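Purkcombe opens its robotics building to the public once a year, in April, and this year I went, mainly to find out whether I could stop ironing. I couldn't, but there was a bus back at half past four and a decent cheese scone, so the day was not wasted.

The place is a twenty-minute walk from the station, uphill, past a carpet warehouse and a tyre fitter. You sign in at a desk, you get a sticker with your name spelt wrong on it, and you're put in a group. Ours was 24 people, which is too many for a corridor. There were a few students, a couple who ran a launderette in Ustance and wanted to know how worried to be, and a boy of nine or ten who asked the best questions all day and was eventually led off by his father for asking too many of them.

Our guide was Valter Fagerlund, who has worked on grasping for most of his adult life and describes it with the weariness of someone who has spent it picking up cups. He began with a film of a factory. It was very impressive. An arm took a part from one belt and put it on another belt, over and over, without a tea break. Then he switched it off and said that the part had been the same part every time, in the same place, and that he would now like us to think about our kitchen drawers.

I thought about mine. I would not send a machine in there without telling its family.

The first stop was folding. A pair of arms had a tea towel on a table and was given 5 minutes, on a big red clock that I suspect was bought to embarrass it. It picked up a corner. It let go of the corner. It picked up what it clearly believed to be the opposite corner and folded the towel into something like a samosa. The launderette couple relaxed visibly. Fagerlund said it had done much better in the morning, and I believe him, in the way I believe people about fish.

Second go, it did it properly. A neat rectangle, edges nearly square, and a round of applause that seemed to me a bit much for a tea towel. My own towels have never been clapped. Still, I'd watched it feel about for the hem and find it, and I came away from that table less smug than I'd gone to it.

After that we were taken upstairs, where Mylene Lumanlan looks after what she calls the boring half. Before a machine can do a chore, she said, a person generally has to do it first, slowly, a great many times, with grippers in their hands so that the movements are ones a machine could copy. One of her exercises runs to 200 goes. I asked what happened after that and she said they changed the table and started again.

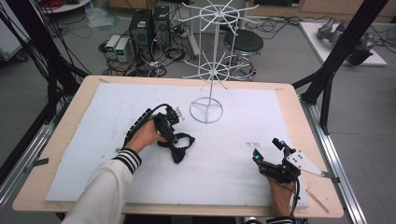
What struck me was how much you give up when you give up your fingers. There was a practice pair for visitors, and I had a turn at moving a teaspoon from a saucer to a mug. I have been doing this without incident since childhood. With a gripper on each side of me I chased the spoon round the saucer, pinned it, lifted it by the wrong end and dropped it on the floor, where it stayed, as bending down was not part of the exercise. The boy did it first time. His father looked proud and I looked at the noticeboard.

Lumanlan was kind about it. Most people squeeze too hard, she said, and most people look at the gripper when they ought to be looking at the spoon. She also said that shop work was harder than anyone outside expects. Shelves of tins are fine. Tins are lovely. It's the hanging things and the dangly things, the bags that slump and the wire fittings that spring about when you touch them, and anything a customer has put back in the wrong place. A shopworker deals with all of that while telling someone where the batteries are.

I asked her straight out when I could have one at home. She asked what for. I said the ironing, then the bins, then cleaning behind the cooker, and she said she'd start with the bins, because at least a bin is big and has a handle. She wouldn't give me a year. Somebody from Oludgate further back in the group offered a year on her behalf, quite a soon one, and she smiled at him the way you smile at a man about to reverse into a bollard.

There was a trade room too, on the ground floor, where firms had stands. Most were selling parts. Bañuelos had a shelf-tidying machine that rolled along a mock-up aisle, straightening cereal boxes. It did this well and very gently, and it took roughly 30 seconds a box. The woman on the stand said it was meant to run overnight. I did the sums for my local supermarket and decided that it would need to be a long night, possibly a Norwegian one. She took this in good part and gave me a pen, which works.

So, chores. If your home contains one tea towel, laid flat, in good light, with a patient Swede beside it, I'd say you are nearly there. The rest of us should hang on to the ironing board. I did notice that the launderette couple stopped at the folding table again on the way out and stood there for quite a while, and that they weren't laughing by then. It had moved on to pillowcases.

Practical points for anyone going next year. Book early, wear shoes you can stand in, and eat before one, when the scones run out. The lift is small and the stairs are quicker. The talks in the lecture room are longer than they say in the leaflet, and the second one is mostly equations. The walk back to the station is downhill.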